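Saltberg Opens Shared Breakfast Kitchen at Its Cisneros Residence

Saltberg announced in May the opening of a shared breakfast kitchen at Cisneros, its residence for long-stay guests. The kitchen is open to all residents from early morning and replaces the packaged breakfast formerly left at each door. Work on the counter and walls took 9 weeks.

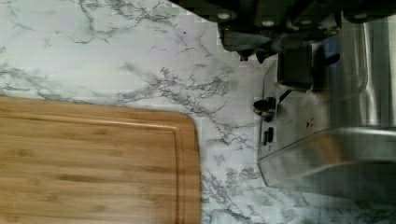 Perla Quezada

The counter has a white marble pattern with gray veins, and a grooved bamboo cutting board is kept on it for bread and fruit. The groove catches juice and crumbs. Residents are asked to wipe the board after use and leave it flat on the counter.

"Our guests stay with us for 30 nights or more, and they told us they wanted to make their own toast," said Fulgencio Ponce, manager of the residence. "We have given them a proper place to do it."

The kitchen was planned by Skaken, a local design office, which placed the cooking appliances together at one end and left the middle of the counter for preparing food. 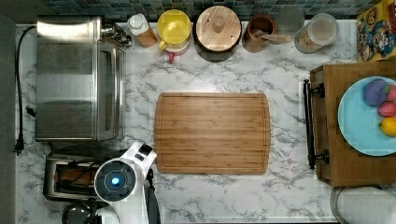
Dry goods and utensils are kept along the back, against the small square tiles, where they can be reached without opening a cabinet. A stainless steel toaster oven and a two-slot toaster are provided for general use. Residents may add their own cereal and other dry foods to the row, provided that containers are closed.

Bread is delivered each morning by Fliltlow, a neighborhood bakery. Under the agreement with Saltberg, the bakery will supply 800 loaves over the first year.
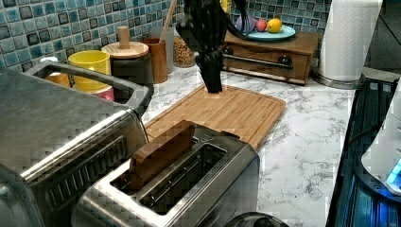 Page 2

Toast may be made at any time the kitchen is open. Slices should be lifted out with a wooden utensil, never with metal, and the toaster should be allowed to cool before it is moved or cleaned. Crumb trays are emptied daily by residence staff.

A second kitchen on the upper floor will follow the same plan. Saltberg expects it to serve 15 apartments.

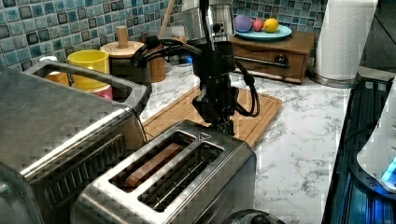 Perla Quezada

Yellow and brown were chosen for the smaller items on the counter, among them the cup beside the lidded canister. Residents who wish to see the kitchen before moving in may arrange a visit through the Cisneros front desk.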